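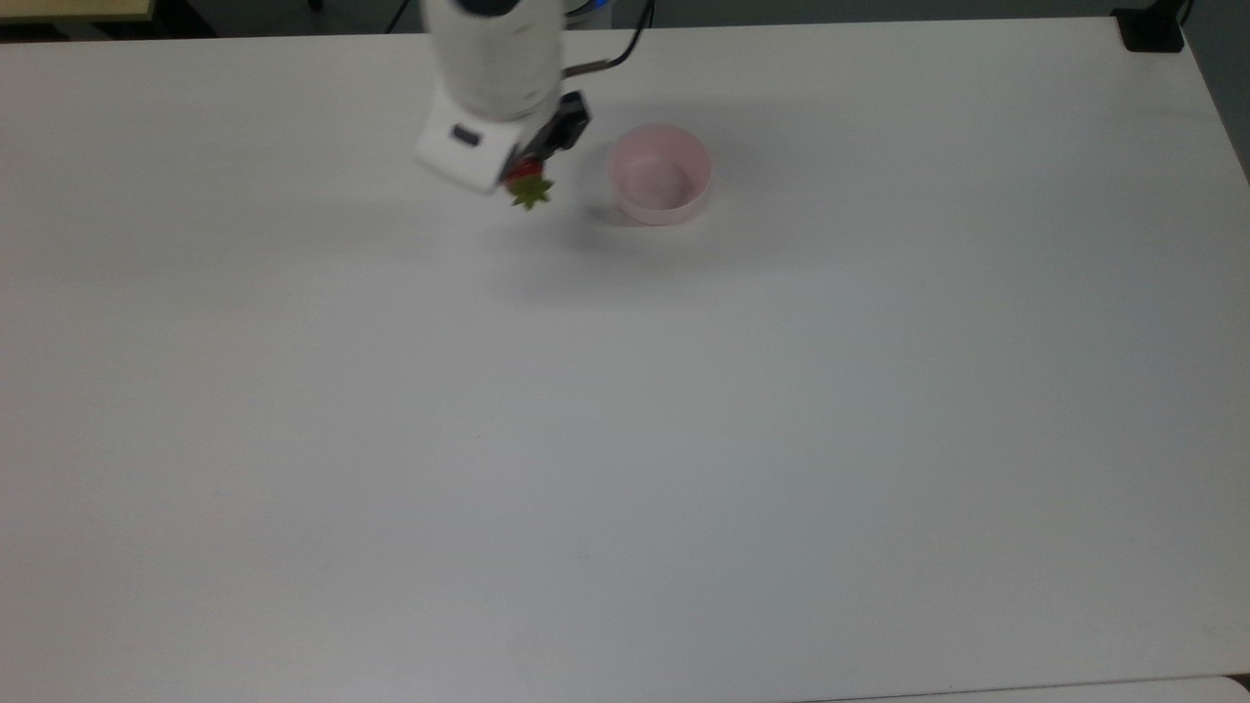
Open afternoon at Lelholm

The Callilus handling lab at Lelholm opened its doors for an afternoon in April, and 50 members signed up. Virgilio Layug ran the soft fruit demonstration, in which a two-finger gripper moves strawberries to a bowl. He took questions on grip force and on what the arm does when a berry is facing the wrong way.

Idrisa Ndung'u then gave a short talk on the packing trials planned for next season. Groups were limited to 7 people, so some members had to wait. A second visit is being arranged. Names to the office, please, by 2 p.m. on the last day of the month.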